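From: Ornella Bortolotti
To: Clestau neighbors list
Date: 4 October 2018
Subject: Re: Clearing out before the move

Hussam Awwad wrote:
> Hi all, we move out of the house on Haddadin Street in March and I've
> barely started. Where do you even begin? My wife says the attic, I say
> the kitchen. Any advice welcome, even the bossy kind.

Dear Hussam, and hello everybody,

Bossy advice is my specialty, so thank you for asking! We left our place in Skivholm after 11 years, and I still find things I can't believe I paid to have moved. Your wife is right about the attic. Leave the kitchen for the end, as you'll want to eat until then (we had soup out of mugs for a week, and I don't recommend it). 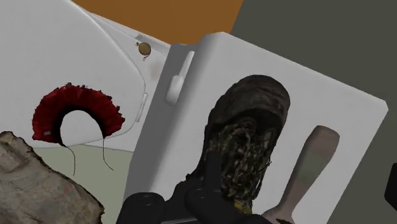

How many boxes should I pack in a day?

Two or three on a weekday is plenty, and ten on a good Saturday if somebody else makes lunch.

I wrote that down for my sister when she moved, and it held up pretty well. She started with the winter coats and the photo albums, and then lost a whole evening to the albums, of course.

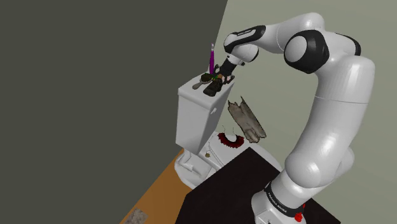 The bathroom is the room people forget, and I was as bad as anyone. Ours had 12 half-used bottles of shampoo in it. Do look up as well as down: a toilet with a tank, like the white one here, tends to collect candles and spare rolls and little dishes on the lid, and all that gets left till moving morning. Put it in a bag the night before, with your towels and soap.

The movers we used, Livness, were lovely, but they wanted everything labeled on the side and not the top. I had labeled 100 percent of mine on the top. You can imagine. 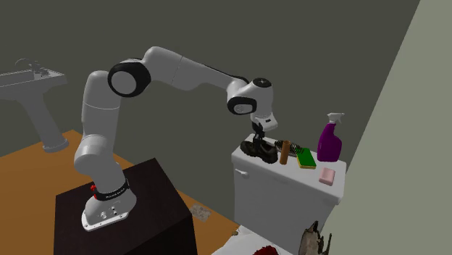

Furniture was where my husband and I had words. He wanted to keep all of it, and I wanted to measure first. Dark pieces were the worst, since every scrape shows in a new light; if you own anything as close to black as that brown pedestal, wrap it in an old blanket before it goes near a doorway. We ruined a bookcase that way and I still miss it.

Call me if you'd like boxes, I have a stack in the garage.

Love to you both,
Ornella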